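Sosteo Open Day Follow-up
Minutes of the meeting

Present: Marwa Younis (chair), Sơn Mai, Hicham Hajji, Nouhaila El Khatib (minutes)
Apologies: Younes Younis

1. Minutes of the November meeting
Approved with one correction. Under item 3, "Wokance Hall" should read "Wokance annex."

2. Open day, general
Marwa said the day went mostly as planned. Doors opened on time. Some 400 people came through over the day, more than the front desk was set up for. The line at sign-in ran out to the parking lot during the first hour. Next time there will be two sign-in tables, and school groups will use the side door.

Hicham had complaints about the signs. Two of them pointed to the old lab. He will take those down and order new ones before the spring visit.

3. Garment handling demonstration
Sơn reported. The demonstration ran in 10-minute slots with a short break between them. The shirt task was the one people stayed for. Several visitors from Chuensuk, the laundry company, asked about towels and fitted sheets. Sơn told them the group has worked with T-shirts and small towels only and has nothing to show on sheets yet.

Two slots in the afternoon were lost to a restart of the control computer. Visitors waiting at that time were sent to the sorting line and most came back later. Sơn does not want to change anything on the computer until he has read the logs.

Nouhaila said people at the back could not see the tabletop. She suggested a screen on the wall. Marwa asked whether a raised step would do the same job for less money. Left open until Hicham has measured the room.

Several parents asked why the arms move so slowly. It was agreed that the person giving the talk should bring up speed at the start and save the question.

4. Safety
No incidents. The rope stayed where it was put, although small children went under it twice. Hicham would like a solid barrier. Marwa agreed. The barrier has to be in place before any further public session.

5. Costs
The day was budgeted at $2000 and came in under. The final figure is waiting on the catering bill. Nouhaila will send it around when it arrives.

6. Visit to Pletton
The technical college in Pletton has asked for a return visit with a talk for a class of 50. Younes had said by email that he can give the talk but cannot drive. Sơn will drive. The arms will not travel. The talk will use slides and recorded runs.

7. Actions
Hicham: new signs; barrier; room measurements
Sơn: read the control computer logs; confirm a van or car for Pletton
Nouhaila: final costs; thank-you note to Chuensuk
Marwa: reply to the college

8. Any other business
Lost property: one gray scarf and a child's lunch box, both at the front desk.

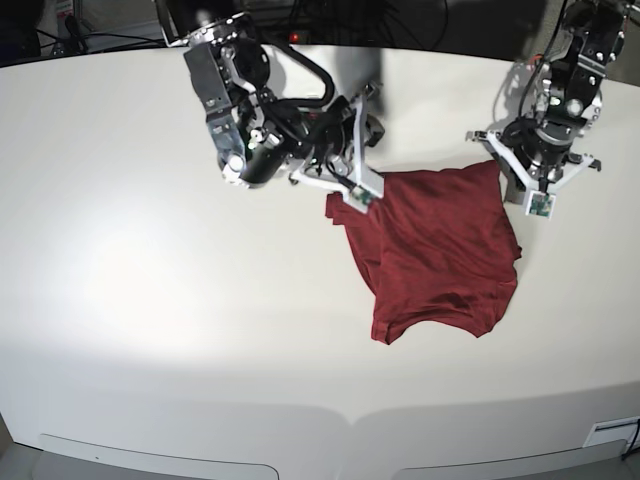 Wokance, December 20, 2023
Garment handling demonstration (item 3). Both grippers have hold of the dark red T-shirt along its upper edge, with the rest of it on the white table. Corrections to these minutes should go to Nouhaila El Khatib.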